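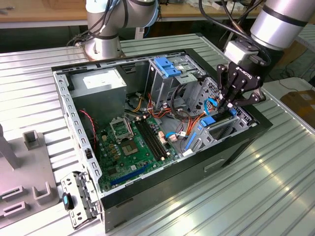 A desktop tower on the bench at Hirnham, with the gripper lowered into the drive cage.

Hanneke Peeters keeps a text file of every way a hard drive can refuse to leave a computer. The blue latch sticks. A cable catches on the lip of the cage. The caddy twists and wedges itself at an angle. When I visited in December the file had just passed 100 entries, and she was still adding to it between runs.

Peeters leads the software side of a disassembly project at Nerkislow, a small company that rents space in Hirnham. The arms and grippers are bought in. What her team writes is the layer above them, a planner called Faltar that decides which part to reach for, how to hold it and when to give up. The customer is Van den Broek, a recycler that takes in old office machines by the pallet and wants the drives out in one piece.

A person can pull a drive in well under a minute. Writing down what that person does is harder. The first version of Faltar treated the job as a list of fixed positions measured from one corner of the case. It did fine as long as every tower came from the same batch and sat in the same spot. Then a pallet arrived with a different cage, and the arm stopped dead on nearly every one.

The current version starts from what the cameras see. One view covers the whole bench and gives the planner a rough position for the case. The view at the wrist does the close work. It looks for the colored plastic of the caddy, and that alone fixed a lot of trouble, since bare gray steel under bright lights is hard to tell from more bare gray steel.

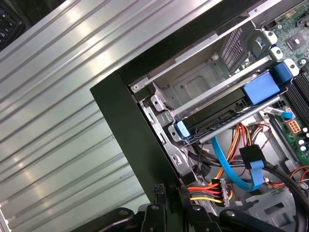
Why not just train one big model to do the whole job?
The team tried that on part of the task and may go back to it, but for now they want to be able to read the plan and see which step failed.

Cables are still the worst of it. Faltar doesn't try to model each wire. It marks the area they fill as soft, meaning the fingers may push through it slowly, and it watches the force at the wrist while they do. If the reading climbs too fast, the arm backs off along the path it came in on and tries again from a slightly different angle. It gets 2 retries. After that it stops and puts a message on the operator's screen.

"People wanted me to raise that number," Peeters said. "I looked at the logs. If it hasn't worked by then, the next try is the one that bends something."

The logs take up a good part of her day. Each run saves the camera views, the joint positions and the force readings on one shared clock, and a small viewer lets her drag back and forth through all of it. She wrote the viewer herself over some 15 evenings and it looks like it - gray buttons, no icons, one keyboard shortcut that closes the program without asking. Everyone on the team uses it.

Getting the drive up out of the bay is its own stage in the plan, with its own limits. The fingers close on the body of the drive, and the arm goes straight up at low speed. 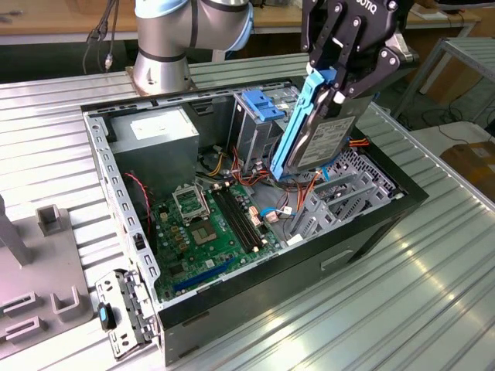

Only when the drive is well clear of the metal does the planner allow any sideways motion. An earlier release let the two overlap to save time, and drives kept knocking against the cage on the way out. Splitting them made each run a little slower and cut the number of stops enough to make up for it.

Van den Broek has asked for memory modules next. Peeters is less worried about those, apart from the clips at each end, which need a push outward before anything moves. She has already started a second text file.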